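News from the Nestdale shared workshop

The arm project, 9 Jun 2026

Since November we are building a small robot arm on the back bench, and many members ask me how it goes. The arm itself has all its joints now and the wiring is finished. Before we let it touch real things, Sumathi Pillai proposed that we try every movement first in simulation, on a model of our table. I was not so sure at the beginning, but I must say it has saved us from many small crashes.

The task is simple to explain: the arm goes down to a black cube, closes the gripper and lifts. A white block and a yellow wedge are also on the table, so the planner must learn to leave them in peace. We made 400 trial runs with the old settings and then 600 more with the slower descent, which I prefer – the fingers come straight down and the wrist stays calm.

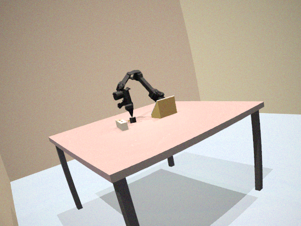 What we need next

The real arm still has some play in the shoulder joint. Pavithra Rao has ordered a new bearing from Rollel, and when it comes we need one free evening to take the shoulder apart. If you have a good bearing puller, please bring it with you.

We also look for a piece of board for the real table top, 6 mm or thicker. The color is not important, but it must be flat.

The settings are saved in the workshop folder under job number 1743. Please make your own copy before you change anything – last month I lost my gripper values this way and had to type them again.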